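Holari 台面数据集说明

版本日期：2021年8月1日

这是什么

Holari 是一套在家里和共享工坊之间来回搬的双臂机器人，外加它在仿真里的那份替身。本仓库只放替身的数据。真机现在夹在工坊的木工台和一台没人会修的打印机之间，状态时好时坏，等它连续一周不掉螺丝，我们再考虑公开真机部分。

数据内容是厨房台面上的抓取和放置，主要任务是把瓶子放进编织篮。选这个任务，是因为 Wagner Lins 认为它简单。他后来不再这么说了。

仓库里有什么

300 段双臂操作轨迹，全部由人遥操作完成，没有脚本生成的。每段包含渲染画面、关节角、夹爪开合量和一个成败标记。成败标记是人工打的，打标的人有时和操作的人是同一个，请自行估计其中的宽容程度。

episodes 目录放轨迹，scenes 目录放场景配置，tools 目录放读取脚本。还有一个叫 misc 的目录，里面的东西删了会报错，原因不明，先留着。

场景

台面是白色的，后排从左到右是微波炉、编织篮和一台灰色电器。前面散放着不锈钢水壶、红色方盒和一个黄色小罐。后排的东西在所有轨迹里都不动，前面几样会随机换一点位置和角度。水壶的黑提手是弧形的，碰撞体却是我们用几段直棍拼的，夹爪从弧顶经过时会撞上看不见的棱角。这个问题我们知道，也已经知道很久了。

微波炉上的两个旋钮不能转。Bram Van Beek 花了一个周末给它们加了转动关节，结果手臂每次路过，旋钮都自己转起来，像闹鬼一样。现在旋钮焊死在模型上，世界恢复了平静。

灰色电器的门同样打不开。有人提过想做开门任务，欢迎提交代码，我们会怀着敬意审阅。
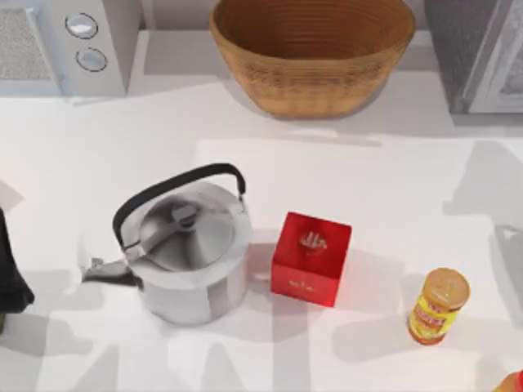
硬件（替身所模仿的那一套）

手臂是自己做的，连杆为打印件，关节用的是 Skekmont 舵机。底座是两块厚板夹着一根铝型材，用沙袋压住。沙袋没有建模，所以仿真里的底座稳得令人羡慕。

夹爪是黑色的平行两指结构，指尖贴了橡胶。仿真里的摩擦系数照着橡胶调，调到瓶子刚好不滑。至于“刚好”，换一个仿真步长就得重调一次。

控制板叫 Siregar，是我们第三次重画的版本。前两版分别烧在电源接反和电源又接反上。第三版加了防反接保护，从此接反的变成了数据线。

采集方式

操作者坐在桌前，两手各握一只主手，眼睛看屏幕。每段开始前，场景随机重置一次，然后按踏板开始，再按踏板结束。控制频率是 20 赫兹，图像和关节数据用同一个时钟记录。

踏板是从一台旧缝纫机上拆下来的，行程很长，踩得犹豫就会触发两次。因此部分轨迹的开头有一小截什么都没发生的画面。读取脚本默认会裁掉它们，想看原样的话，把 trim 设成 false。

两只手臂都会动，但分工不平均。大多数人习惯用惯用手去抓，让另一只手臂停在画面边上，或者干脆停在画面外。如果你的模型学会了让一只手臂终身休假，这笔账应该记在我们头上。

瓶子放进篮子以后，操作者应当松开夹爪，退开，再踩踏板。“退开”这一条执行得最差，好几位一松手就踩，最后几帧里夹爪还贴着瓶身。成功判定只看瓶子在不在篮子里、有没有立着，手臂在哪里不影响结果。做训练时最好自己再加一条距离条件。
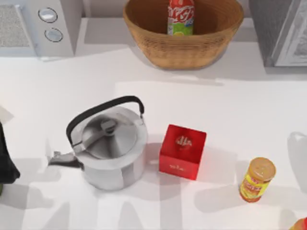
篮子本身的碰撞体是一圈小凸块围出来的，外面那层编织纹理只是贴图，摸上去（如果夹爪能摸的话）是光的。早先我们试过直接用网格做碰撞，一帧要算很久，瓶子掉进去以后还会在缝里高频抖动，声音接口要是接上，大概能当闹钟用。凸块版本没有这个毛病，代价是篮口比看上去略窄，斜着放容易磕边。

已知问题

有 37 段轨迹的成败标记存疑，编号列在 tools 目录下的 doubtful.txt 里。做法是保留数据、去掉标记，因为打标的两个人至今各执一词，我们还要共用一张桌子。

阴影偏柔，而且叠得很碎。光源是照着工坊天花板摆的，那里的灯管东一根西一根，替身忠实地继承了这份混乱。只靠颜色做分割的方法，在台面前半部分会比较痛苦。

水壶的反射只反射环境贴图，不反射旁边的东西，所以红盒子离得再近，壶身也不会泛红。拿它去研究反光物体是不合适的。

不同段之间，相机外参有微小漂移。这一条是故意的，真机的相机支架也这样。参数逐段写在元数据里，请不要只读第一段然后到处套用。Bram 就是这么干的，他的标定图至今贴在墙上，供后来者瞻仰。

包装上的小字没法读，贴图分辨率不够。别拿去做文字识别。

安装和读取

先装依赖，清单在 requirements.txt。然后运行 tools/check.py，它会核对每段的帧数和关节记录是否对得上。如果报缺文件，多半是下载断了，重下那一个分卷即可，不用全部重来。

读取用 tools/load.py，传入编号，返回图像序列和动作序列。左臂的数据在前，右臂在后，角度单位是弧度。早期有一批是度，已经全部转换过；要是看到某个关节转了五十几弧度，请立刻告诉我们。

回放需要装 Plender，这是我们自己写的查看器，名字是凌晨取的。空格暂停，左右键逐帧，按 R 会重置场景并且不询问你的意见。回放中的物理状态直接从记录里读，不会重新计算，所以看到的就是当时的结果，包括穿模。

划分

训练和测试按操作者分开，同一个人的轨迹不会同时出现在两边。测试那边的操作者手更生，成绩低一些属于正常现象。2 号配置文件里另有一个按初始摆放来划分的版本，给想要分数好看的人使用。

适用与不适用

适合拿来练手，调通模仿学习的流程，或者看看双臂动作记录大致长什么样。场景只有这一个台面，换张桌子多半就不灵了。请勿直接把训练结果放到真机上跑，至少先把水壶里的水倒掉。

真机上我们自己试过一次，时间是三月，手臂把瓶子端端正正放到了篮子左边的空处，然后松手。日志里它对此很有信心。

反馈

问题请提到仓库的讨论区，附上轨迹编号和脚本输出。只写“跑不起来”的，我们会回复“我们这边也是”。仿真部分找 Wagner Lins，电路和踏板找 Bram Van Beek，misc 目录的问题请先互相讨论。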